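Tuesday

Up before seven. Could not sleep past the bin lorry. Rain on and off, and the kitchen window has started letting in a draught again at the bottom corner, so I pushed a tea towel along it and told myself I would ring the landlord at lunch. Did not ring.

Second week of trying to eat something before work. Adjoa says I am bad company until ten and that a slice of toast would fix it. She may be right. I bought a loaf from the Nalledell on Saturday, the soft kind with the rounded top and the dark crust, and have been getting through it slowly. It cuts better now it is a few days old.

I have moved the toaster. It used to live by the kettle, where the lead was always getting caught up with the kettle's, and it is now on the dark grey top against the white wall with nothing else crowding it. I like it more there. It is the cream Bear one with the shiny band round the top and the pattern of little holes across the front. I still haven't got the hang of the dial. Three is too pale and anything past the middle sets Lucienne off about the smell, though she has her door shut and can't possibly get much of it.

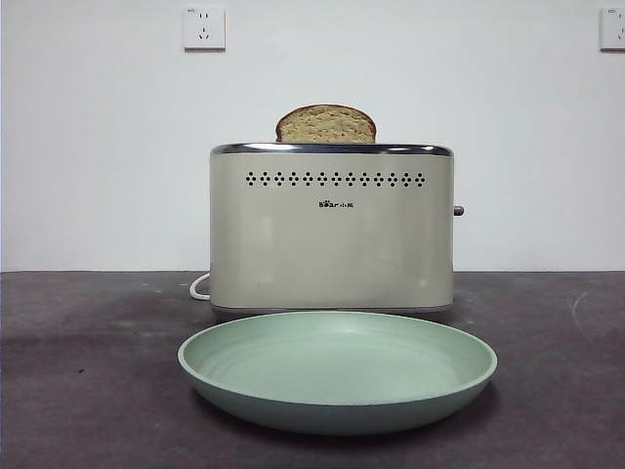
The green plates came out of the last box at the weekend. I had forgotten how many things went into that box. Two of the plates, the gravy jug from Mum's, a bag of clothes pegs, the instructions for a lamp I no longer own. One plate has a chip underneath but it sits flat so I have kept it. The jug I will give to Mpho if he still wants it. He asked for it at Christmas and then went quiet, and I never know whether that means yes.

Work was slow. Danjuma was off and I had his calls as well as mine, 138 in the queue when I logged on, most of them people wanting to know where their refund had got to. Pellton have changed the form again. The old one had a box for the order number at the top and the new one has it at the end of the second page, so everyone misses it and then rings us. I wrote that in the feedback last week and had a reply thanking me for my feedback.

Had the soup at my desk. Too much pepper in it this time. There are two tubs left in the freezer and I will have to eat them.

Suleiman came round just after six to look at the draught. He thinks the seal has gone and that it is a ten minute job with the right stuff, which he has not got but will get. He stayed for tea. I offered him a sandwich and there was nothing to put in it, so we had toast instead, with the apricot jam. He wanted his with a lot of butter and I had to get the new packet out of the freezer and hack at it with a knife. We talked about his van. He has been quoted more than 4,000 for the work on it and is thinking of letting it go, and I said I would too, but then I have never been fond of that van. 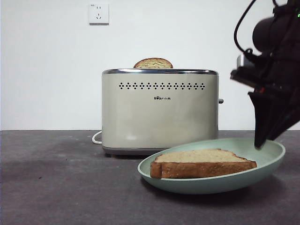
I need to be stricter about crumbs. They get down behind everything on that counter and I only see them when the light is on over the hob. The tray in the old toaster used to slide out at the back and I emptied it perhaps twice in all the years I had it. I would like to do better with this one. Have put it on the list for Sundays, with the bread bin and the shelf where the flour is.

Other things on the list: find a jar with a lid for the sugar, ring about the window if Suleiman doesn't come back with the sealant, take the empty boxes down, send Lucienne her share of the electric. She paid for January without a word and I had to be reminded twice for mine.

Also want to go back to Giáp for a small frying pan. The one I have is too big for a single egg and the egg runs off to one side. They had one in the window but it was shut by the time I walked past.

Read a bit after the washing up. The book Adjoa lent me, which I am not enjoying. I am on page 90 and they are still on the boat. Will give it another couple of nights.

Enough bread left for the morning and possibly the day after. Set the alarm for half six. Still raining.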